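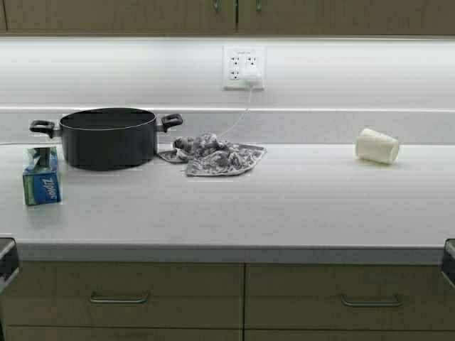
Pitch Load and Recovery in College Softball: What the Counts Leave Out

Speaker notes, coaching clinic, Wednesday session

Print this page | E-mail this page

Slide 1. Open with the total. Our staff threw 1,886 pitches in games between the first weekend and the end of April. Pause. Ask the room how many of them could give the same number for their own staff, and then how many could give the bullpen number. Few hands on the second one, usually.

Slide 2. Define terms before going further. A game pitch is any pitch charged in the official book. A warm-up pitch is anything thrown at full distance before the first inning or between innings. A bullpen pitch is thrown on a non-game day. Spins and drills inside 20 feet are logged but left out of the totals. Somebody will ask about this. The answer is in the handout. 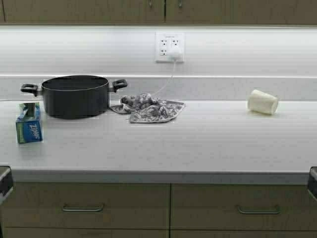
By Shengli Deng
Pitching and player development

Slide 3. Where the throws were. Over the same period we logged 1,431 bullpen pitches. Put the two bars side by side and leave them up. A pitcher who looks rested in the book may have thrown a full session the day before, and the book has no column for it.

Slide 4. Logging method. Each catcher carried a clicker and wrote the total on the card at the end of the session. We tried the Neseck wristband for three weeks and went back to cards. The band counted hard throws to first as pitches. Don't spend long on this slide.

Slide 5. The Carnegie doubleheader. Our number one went 77 pitches in game one and came back in the fifth inning of game two. Velocity on the rise ball was down two miles an hour. Location was worse than velocity – misses were arm side and up, with the hips opening early. Play the clip twice, second time at half speed. Point to the stride foot at landing.
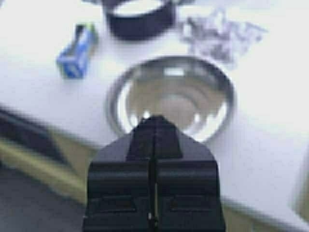
Note that she reported no soreness that night and moderate soreness in the front of the shoulder the next morning. We ask at both times for that reason. If you can only ask once, ask in the morning.

Slide 6. Weekly ceiling. We set 600 total throws for a starter in a three-game week, all types included. It is a working number from our own roster and should not be copied. A sophomore with two years of travel ball behind her and a senior with a full college workload do not start from the same place.

Slide 7. Recovery days. Day one: light band work, no overhand throwing, normal hitting. Day two: spins and short distance. Day three: full distance, fastball and change only. The Wekel program moves full distance up to day two. Two of our pitchers did well on it, one did not.

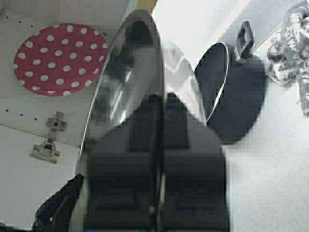

Slide 8. Outfield crossover. Pitchers who play left or right field on off days add overhand throws that never reach the pitching card. At Skisten we had a pitcher make nine long throws in a game she didn't pitch. Log them separately. The underhand and overhand motions load the shoulder differently and adding them together hides that.

Slide 9. Questions. Leave ten minutes. If the speed gun comes up, go back to slide 5. Blank cards are on the table by the door.

Print this page | E-mail this page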